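Grarnen handover and motion software group
Minutes of the regular project call

Chair: Asger Damgaard
Joining: Satness (control), Liem (perception), Wovumden (tooling)

1. Minutes of last meeting

Approved with one fix. The planner timeout is set per segment, so item 4 should have said that and didn't. Tooling has updated the wiki page to match.

2. Handover release

Lots of good news here! Control has moved the release decision out of the planner and into the fast loop, so the gripper can now respond to a pull without waiting for the next plan. The pull has to last 300 ms before the fingers open. Asger asked whether a bump on the object could set it off. Control said a short knock shouldn't, but a slow lean might, and they want a direction check on top of the timer. Agreed to add it behind a flag.

The banana is still the favorite test object, with a hand and the gripper both on it during the shared hold. 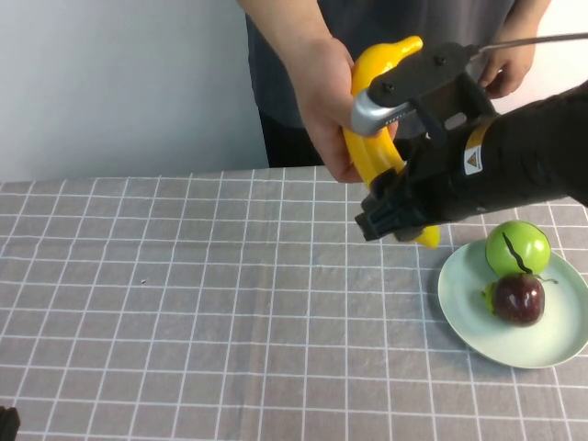 Satness, November

Control then showed the new state names for the handover: approach, shared hold, release, retreat. Everyone liked these much better than the old numbers, and the logs are already easier to read. The old numbers stay in the replay tool until the next tag so that earlier logs still open.

Open question: who owns the state when perception loses the object during a shared hold? Control thinks the arm should hold still and wait. Perception would like to keep sending the last good pose with a falling confidence score. Both sides will write up half a page.

3. Wrist view and motion blur

Perception has a first version of the blur score running on the wrist stream. Frames that score badly are still logged, but they no longer update the object pose. The replay set has 2333 frames and the filter drops 702 of them, which is more than we wanted – the threshold was picked by eye and needs a proper sweep.

Asger was very happy to see the pose track stop jumping during fast moves, and so was everybody else on the call. Grid lines smear along the direction of travel, and perception would like to try using that as a rough check on the arm's own speed estimate. No promises, but it's a fun idea and cheap to try in replay.

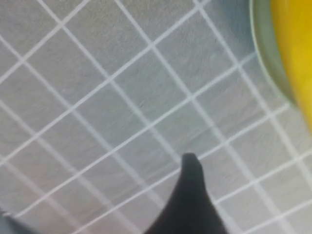 Wrist view with motion blur, gripper finger over the grid and the pale green rim at top right.

4. Replay tool

Wovumden's new timeline view is in. You can scrub both camera streams together and see the planner state underneath. There is still an offset of around 5 frames between the streams on long logs. Tooling suspects the start stamp and will look there first.

Request from control: a key to jump to the next state change. Tooling said yes on the spot.

5. Actions

Control: direction check behind a flag, off by default.
Control and perception: half a page each on losing the object during a shared hold.
Perception: threshold sweep on the full replay set.
Tooling: stream offset, then the jump key.
Asger: tag the branch on Friday if the replay tests pass.

Next call at the usual time, with the threshold sweep first on the agenda.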